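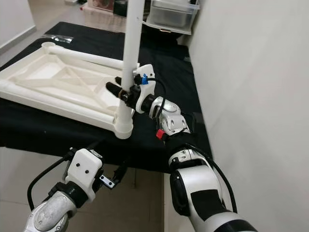 You still need a person who has pushed these poles in by hand for a few winters, says Rizwan Rind, and he would like this to stand before anything else in our advertisement. The arm will hold a pole as long as you want. When it holds the pole at a wrong angle, somebody must see it, and in his opinion a person who has only watched screens will see it too late.

Home Products Hosden site Work with us Contact

October
Posted by Hermine Koller

Assembly operators with robot duties, Prestotico, Hosden

We are looking for 3 people to join the frame assembly room at our Hosden site. The room puts together plastic stools, small tables and shelf units, mostly from white moulded parts: panels, poles, corner joints and tops. Until last year all of it was done by hand. Now a part of the work is done by two-armed robots, and the operators work beside them, teach them new tasks and finish what they cannot finish.

I want to describe the position openly, as some applicants in the spring had a different picture of it and left after a short time. It is not an office job and you will not be programming. You will stand for a good part of the shift. You will also sit at a desk more than our assemblers did before, and for some of them this was the hardest change.

What you will do

In the first half of a normal shift you prepare the tables. You lay the cloth, bring the panels and poles from the bins, open the bags of small parts and place everything as the task sheet shows it. Then you start the robot and stay with it. If it takes a pole badly, you stop it, put the part back and start it again, and you write one line in the log about what happened. We ask for plain words in the log. "Pole leaned to the left before the socket" is a good line. "Error" is not.

In the second half you teach. You guide the arms through a task yourself, several times, and you do it as you would do it with your own hands. After this, two operators look through the recordings together and decide which ones are good enough to keep. Silviu Mocanu leads this work on the early shift and Samira Daher on the late shift.

Hand assembly has not gone away. Every unit that the robot leaves unfinished is finished at the long bench, and all special orders are made there from the beginning. Each operator has bench time every week. This was asked for by the assemblers when we changed the room, and it is written in the contract.

What has changed for the people who were here before

There were 17 assemblers in the room when the first robot came. Nobody was dismissed. Four moved to the packing hall by their own wish and two have retired. The others stayed and were trained, and they are paid one grade higher than before. The three places we offer now come from the new table line, which starts after the winter.

The piece rate was ended. It made no sense any more to pay a person by finished frames when the same person spends the morning teaching. Everybody in the room now has a monthly wage. Most were glad of it, but the fastest assemblers lost some money in the first months, and the company paid them the difference for half a year. I mention it because you will hear about it in the canteen anyway.

The room has become quieter, and there is less lifting and less pain in the wrists. On the other side, people talk less across the tables than they used to, and waiting for a slow arm makes some of them tired in a way they did not know from the old work. We now change places every 40 minutes. It helps, though it has not solved everything, and we would like to hear from new colleagues how it could be done better.

The recordings from the tables show the work and the hands near it. They are used for teaching the robots and for no other purpose. They may not be used to judge how fast or how well an operator works. Arsalan Satti speaks for the operators in these matters, and every applicant may ring him before signing.

What we ask from you

- Experience in assembly, packing, repair, sewing, carpentry or any other work where the hands must be exact. Experience with robots is not needed.
- Patience with repeated work.
- English good enough to read a task sheet and write a short note. Perfect grammar is not expected, and you can see from this page that we would be in no position to expect it.
- Readiness to work early and late shifts in turn. The early shift begins at 6 a.m.

School certificates are welcome but they do not decide. Applicants over fifty are very welcome in our room.

What you get from us

A permanent contract after the trial period of four months. Full pay from the first day of training. The training takes five weeks: two at the bench and three at the robot tables, always beside an experienced operator. Work shoes and clothes are given by the company. Bus 343 stops at the gate and we pay half of the monthly ticket.

Part-time work is possible for one of the three places. Please write it in your letter if you are interested in this.

How to apply

Send a short letter and a list of your former jobs to the personnel office at Hosden, with the words "Frame room" on the envelope or in the subject line. A photograph is not necessary. You can also leave your papers at the gate between 8 a.m. and 4 p.m.

We invite suitable applicants for a trial morning, which is paid. You will build one stool by hand, then watch a robot table together with an operator, and afterwards we sit down and talk. You do not have to touch the robot on this morning if you do not wish to. Please bring closed shoes and leave rings and bracelets at home.

The places are open until they are filled. Every applicant receives an answer, also when it is a no. Questions about the work go to Silviu Mocanu, questions about wages and contract to me.

Hermine Koller
Personnel office, Prestotico, Hosden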